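Is 339 demos of one tin enough?

Mohcine Metwally
Two arms, one tin, same board every time. We kept 339 of 405 runs and I doubt the policy will learn much beyond this box. 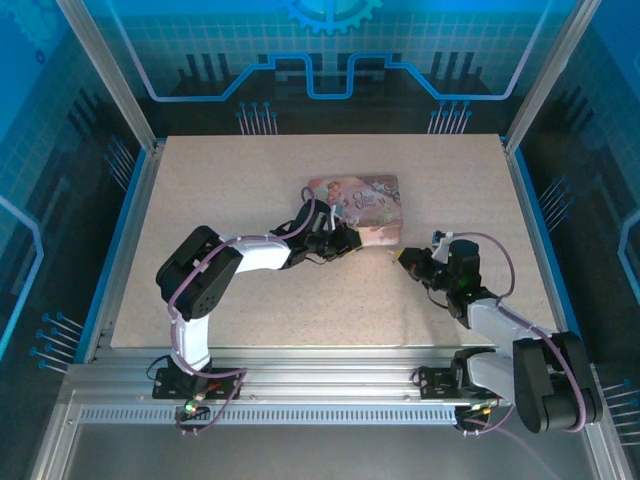
Loan Vũ
Depends what you binned. If the 66 were fumbles, I'd put the recoveries back in.

Mohcine Metwally
Mostly fumbles. Recoveries taught our last one to dither.

Lộc Kim
Disagree with both. Record 30 with another box, then argue.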